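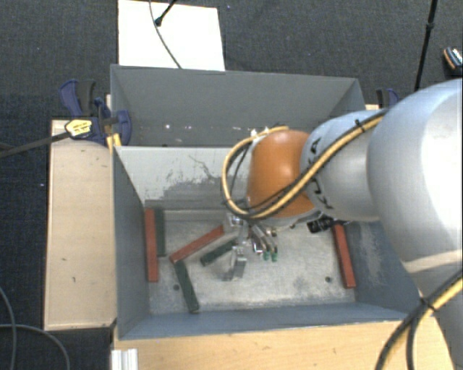

Red and green blocks in the gray bin

bashby: Need opinions on the bin. The floor is worn down to light gray and the back wall has dark scratches plus a big rubbed patch. I've got 2,530 of these blocks to get through by September and I don't want the paint coming off on them. Repaint or leave it?

Corrado_M: Leave it! Those are scuffs. Mine from Brelstead looked worse than that after a month and it's still going.

glenys.h: Disagree with Corrado. I'd line it. A thin rubber mat, cut to fit, and leave the two little holes in the floor open - you'll want those if you ever rinse it out.

Corrado_M: A mat bunches up in the corners, I've been through 2 of them. Waste of money.

glenys.h: Then you cut them too big lol

yeji789: Are you keeping red and dark green together the whole way through? I'd worry more about that than the walls. Under our lights the dark green ones are hard to pick out from a distance.

bashby: Together for now, they get split later. Walls slope in so a mat might be a pain, but I'll try one on the floor only and leave the sides scuffed.

Corrado_M: Tape the edges at least.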